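# Mise en service et entretien de la cellule de conditionnement Losard

Rapport de projet, module Automatisation, août

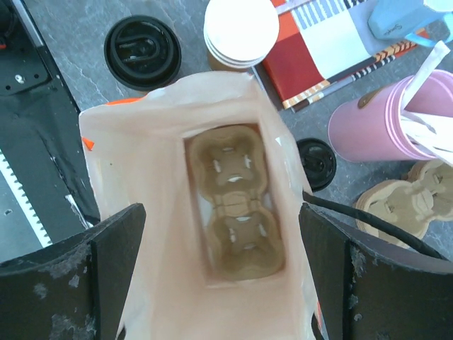

*Figure 1. Vue de la caméra de poignet : doigts de part et d'autre de l'ouverture du sac, porte-gobelets en pulpe moulée au fond.*

## 1. Objet

La cellule Losard prépare des commandes à emporter : sac en papier, porte-gobelets, gobelets, couvercles. Le présent rapport couvre le réglage de la pince, le cheminement du câble et le plan d'entretien. La planification de trajectoire est traitée dans le rapport du groupe Jenholm.

## 2. Configuration

La pince à deux doigts est pilotée par le contrôleur Thampi. La course est codée de 0 (fermé) à 599 (ouverture maximale). L'effort de serrage est limité par logiciel à 67 % de la valeur nominale ; au-delà, les parois du sac se plissent et l'ouverture se referme pendant la dépose.

L'approche se fait à la verticale. Les doigts descendent de chaque côté de l'ouverture, puis le contrôleur marque une pause de 200 ms avant la lecture du courant moteur. Sans cette pause, le pic de freinage était interprété comme un contact.

## 3. État constaté

**Doigts.** Les deux doigts noirs portent des traces d'usure gris clair ; le doigt gauche (figure 1) présente aussi des rayures sur la face et l'arête supérieure. Le parallélisme, contrôlé à la cale, reste dans la tolérance. Remplacement non retenu.

**Câble.** Le câble noir part du haut du doigt droit et passe en diagonale vers le bord du sac. En fin de descente, il peut accrocher la paroi. Un guide imprimé a été dessiné (pièce Cendudska, révision 2) mais n'est pas encore monté.

**Caméra.** Le fond du sac est visible entre les doigts. Le seuil de détection du porte-gobelets a été abaissé, le contraste entre la pulpe et le papier étant faible sous l'éclairage de l'atelier.

## 4. Entretien

| Opération | Périodicité |
|---|---|
| Dépoussiérage des doigts, chiffon sec | chaque séance |
| Contrôle du serrage des vis | hebdomadaire |
| Reprise du zéro de la pince | environ 200 cycles |
| Inspection de la gaine du câble | mensuelle |

La reprise du zéro s'effectue pince vide, bras en position de repos. Après tout démontage d'un doigt, refaire aussi l'étalonnage main-œil.

## 5. Points ouverts

- Monter le guide de câble et reprendre les essais de descente.
- Mesurer la dérive du zéro à chaud.
- Reporter la limite d'effort dans le fichier de paramètres, où figure encore la valeur d'usine.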